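4 Installing the Dosiline metering unit

4.1 Before you start

The Dosiline unit feeds liquid softener additive into the cold supply of a single building. It is mounted indoors, on a wall or on the edge of a bench, downstream of the main stop valve and upstream of any branch. Check that the delivery contains the pump head, the suction lance, the injection fitting, 7 m of feed tube and the bag of fixings. The wall bracket (Batia pattern) is packed separately.

The room must stay above freezing in January as well as in summer. Do not mount the unit above a radiator, a cooker or an electrical distribution board.

CAUTION: Isolate the mains water and open the lowest tap before cutting into any pipe. Additive is mildly corrosive. Wear gloves and eye protection when handling the container.

4.2 Choosing the position

1. Stand the additive container where it can be exchanged without being lifted over the pump head.
2. Measure from the base of the container to the intended height of the pump head. The suction lift must not exceed 897 mm.
3. Leave 40 mm clear on both sides of the pump head for ventilation.
4. Check that the mains lead reaches the socket without an extension. Extension leads are not permitted.
5. If the unit is to be fixed to a bench, check that the top is rigid and level. Tops that flex under hand pressure need a batten underneath.
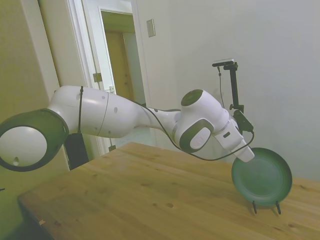

Fig. 4-1 Light wooden table.

Note: Wooden surfaces should be sealed with two coats of varnish before the container is placed on them. Spilt additive leaves a white bloom on bare timber which cannot be sanded out.

4.3 Fitting the bracket

1. Hold the bracket against the surface and mark the upper pair of holes.
2. Drill to the depth shown on the fixing bag. For hollow walls use the Lukumay anchors (part 23 in the parts list) and not the plain plugs.
3. Fit the upper screws but do not tighten them.
4. Level the bracket, then mark, drill and fit the lower screws.
5. Tighten all screws by hand. Power drivers strip the bracket inserts.
6. Slide the pump head down on to the bracket until the catch engages. Pull upwards once to check.

4.4 Connecting the feed tube

1. Cut the tube square with the cutter supplied. A tube cut with scissors will weep at the joint.
2. Pass the nut and then the olive over the tube end.
3. Push the tube fully into the port marked OUT. Tighten the nut by hand and then by a quarter turn.
4. Repeat at the injection fitting.
5. Lower the suction lance into the container so that the foot valve stands just clear of the bottom. Screw down the cap.

CAUTION: Do not reuse an olive. Do not apply jointing paste to either end of the feed tube.

4.5 Securing the tube and the signal lead

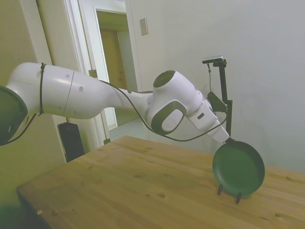
The feed tube and the signal lead must be supported along their whole run and must not hang from their connectors. Fix the first clip within a hand's width of the pump head and the remainder at even spacing. Keep the signal lead on the opposite side of the bracket from the mains lead. Where a lead is carried along a rigid member, hold it with a cable tie passed round the member, as with the thin black cable in the figure, and trim the tail of the tie flush. The same cable hangs in a loose loop further along; leave similar slack in the signal lead next to the pump head so that the head can be lifted off its bracket for servicing. The feed tube is treated differently. It must rise steadily from the pump head to the injection fitting, as any dip will collect air and upset the dose.

4.6 First filling

1. Close the lowest tap and open the main stop valve slowly.
2. Inspect both joints of the injection fitting for leaks.
3. Switch on at the socket. The green lamp flashes.
4. Hold down PRIME until additive reaches the injection fitting, then release. The lamp becomes steady.
5. If no additive is drawn, check that the foot valve is submerged and that the suction lift is within the limit given in 4.2.

Note: On units supplied with the Lurnside flow sensor the lamp stays amber until water has been drawn from a tap. Set the dose as described in section 5 before the supply is used for drinking.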